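Tratuline Pick 3
Grasp planning software for mixed-item bins

Tratuline Pick is the planning layer between your depth camera and your robot controller. It takes a point cloud of the bin, proposes grasps for a two-finger gripper, checks each one against the bin walls and the arm's own cables, and sends the first safe path to the controller. No item models are needed, and you don't have to train it on your parts before the first pick.

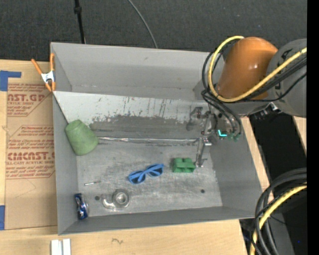 Items close to a wall are handled by a separate routine. The planner tilts the wrist up to 20 degrees to keep the knuckles clear, and if no approach passes the collision check it moves on to another item and comes back later. Clear plastic and shiny metal still give patchy depth data, so we recommend turning on the color channel for those.

What you get
Planner and collision checker, Linux only
Bin setup tool (mark the corners, enter the wall height)
Pick log with replay
12 months of updates and email support

Requirements
Depth camera with a ROS 2 driver
Six-axis arm with a streaming position interface
16 GB memory, dedicated graphics card

Price
Single-cell license: $1,488. Licenses can be moved between machines from your account page.

Upgrading from version 2? Export your bin files first, as the old format won't open in 3. Setup questions go to Glenys Oakley at the Sillthorpe office.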